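Skilero Trail

The Skilero Trail is a long-distance walking route in the Lultari uplands, running for 78 kilometres between the market town of Cuesta and the lakeside village of Rirnard. It is normally walked in five days, from south to north, and is open to guided parties and to independent walkers.

History

The route follows a chain of older mule paths used to carry salt and wool over the Lultari passes. Most of these fell out of use after the valley road was opened in 1930. The paths were surveyed again by the Danish walker and mapmaker Mogens Ketilsson, whose sketch maps formed the basis of the present line. The first guided crossings were led by Maximiliano Cabello, a schoolteacher from Cuesta, who also arranged for the two stone huts on the upper section to be re-roofed.

Route

From Cuesta the trail climbs through chestnut woods to the Skilero plateau, where it stays on open ground for two days. The descent to Rirnard is steep, and the last stage crosses the river by a footbridge that is removed each winter. Waymarks are painted in white and blue, though they are sparse on the plateau — a map and compass are advised.

Guides and bookings

Guiding is licensed by the district office in Cuesta. Parties are limited to 12 walkers for each guide, and the fee for a full crossing includes hut places, evening meals and the transfer of luggage by road.

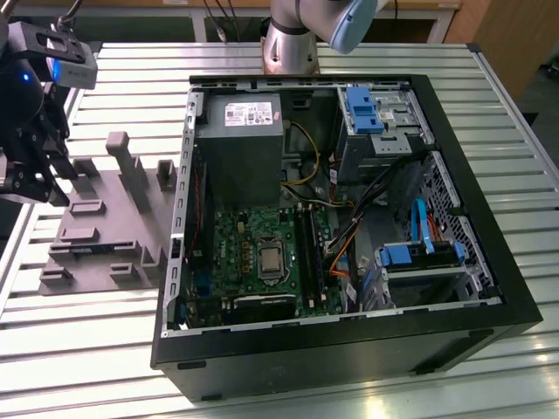 Hut places must be reserved through the same office, which issues a paper permit to be shown to the warden on arrival. Walkers without a permit may be admitted if beds remain free, at a higher charge. The upper hut has no mains supply and closes from December until the snow has cleared.

Access

Cuesta is served by a daily bus from the coast. At Rirnard a passenger ferry crosses the lake in summer; outside that period walkers return to Cuesta by taxi along the valley road.

See also

Lultari uplands
Rirnard ferry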